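So Graltodo says the new Umby gets 68 hours out of one charge. I have questions, starting with who was holding it and whether the screen was ever on.

The footnote says "mixed use." I went looking for what's in the mix. 4 calls a day, no video, brightness at the lowest step. That's a phone in a drawer.

My old one was sold to me as a two-day phone too. By Sunday night it wanted the charger before dinner, and I'm not a heavy user – maps, messages, a podcast on the bus.

Then there's the fast charging. 90 watts on the box, but the brick that does 90 watts is sold separately. The one you get in the box is slower and they don't say by how much. I asked support. They sent me a link to the page I was asking about.

I'd also like to see that battery after a year. Every launch has a slide about battery health and I have yet to see one of these companies come back later with the results.

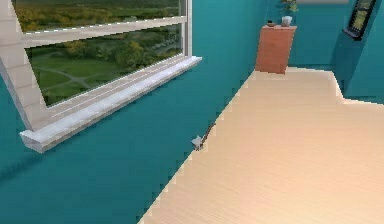

Pavithra Devadiga replied that hers gets through a full day with plenty left and that I should try one before complaining. Fair enough, but she's had it since last week. Ask me how any phone does in its first week.

Anyway, the Cledus people are promising the same thing for November, with an even longer footnote. I'm keeping my old phone and my old charger until somebody tests both with the screen on.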